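Polling place walk-through, Brerley town election: my checklist and notes

I did the Plostcombe Road site this time, doors locked, starting at 6 a.m. Same sheet as last July, with my comments under each line. Sorry for the typing, I was doing half of this standing up!

1. Accessible entrance
OK. Ramp is clear and the door opener works. The sign pointing to it is still taped to the wrong side of the porch, so anyone coming from the parking lot walks right past it. Move it.

2. Voting booths
Needs work. We're meant to have 16 and we do, but one leans like crazy when you write on it. I folded it up and put a tag on it.

3. Ballot stock
OK. 2,000 delivered, seals match the log. I initialed both copies.

4. Voter list
OK. This precinct has 496 names and every page is there (I checked the page numbers twice, the last printout skipped one).

5. Cables and floor
Fail for now. The Cordier check-in tablets need power and the cord runs straight across the line where people wait. I want a cord cover or the table moved to the wall, and I'd honestly take the wall.

6. Campaign signs
OK inside. Outside there were two yard signs for the council race inside the no-campaigning line. I took no sides, just walked them back past the chalk mark.

7. Emergency exits
OK. Both open from the inside with one push. Stacked chairs near the rear one, please shift them before opening.

8. Ballot box
OK. Empty, shown to both party observers, locked, seal number written down.

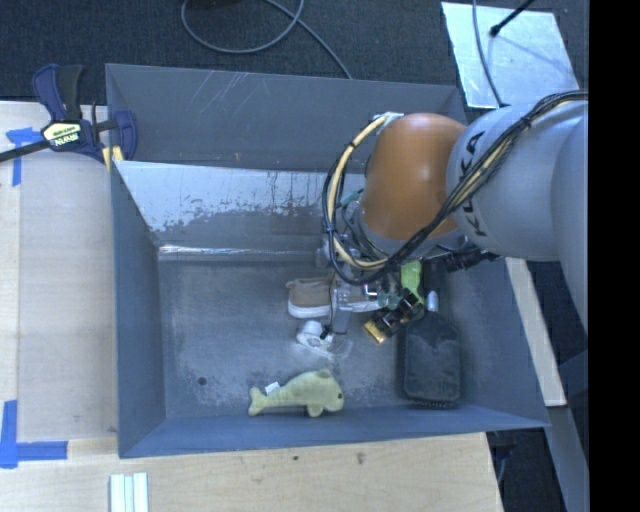

KUKA arm reaching into a gray bin.

9. Privacy
Mostly fine. From the coffee table you can see over the shoulder of whoever is in the end booth. Turn that booth a quarter turn, or lose the coffee table (I know, I know).

10. Backup lighting
Not tested. The Dronance lanterns were still in their box and I couldn't find batteries. Somebody needs to bring 8 and try every lantern before voters come in.

Recheck items 2, 5 and 10 before opening. I've left the sheet on the clerk's table with the keys.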